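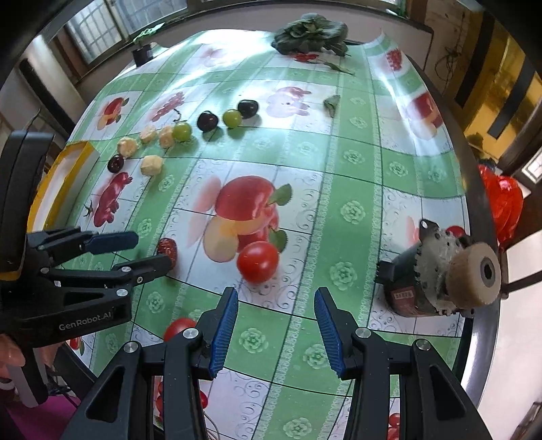

7 min read

3. Stored credentials on shared office scanners

Most work on office network security looks at laptops, phones and servers. Shared scanners get less attention, even though many of them hold a login for the mail server and another for the file server. We looked at what happens to those logins when a scanner changes hands.

3.1 Setup

We obtained 25 used scanners from Orakzai, a reseller of office equipment. All had been listed as reset. Each unit was connected to an isolated network with no route to the internet. We then read the settings memory with Flakov, an open tool for copying flash storage, and searched the copy for account names, server addresses and address book entries.
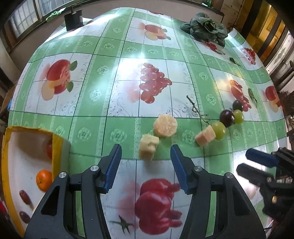

Figure 3. Work surface.

A unit was counted as exposed if at least one working password format could be recovered in full. We did not try any password against a live system. Partial strings were logged but left out of the totals.

3.2 Results

Seven of the 25 units were exposed. In five of these the password was stored as plain text. The other two used a fixed key that was the same on both units, so reading one was enough to read the other. The largest address book held 3,000 entries, and the next largest held 1,000.

The reset menu was the main source of trouble. On the Droren models, "Restore defaults" cleared the network settings but left the scan-to-folder profiles in place. A second option, two menus down, cleared both. The Zuturora models had a single reset option, and none of those units was exposed.

3.3 Limits

The sample came from one reseller and covers two makers only. We also can't tell which reset option a previous owner chose. The count should be read as a lower bound for this set, as two units had damaged memory and could only be read in part.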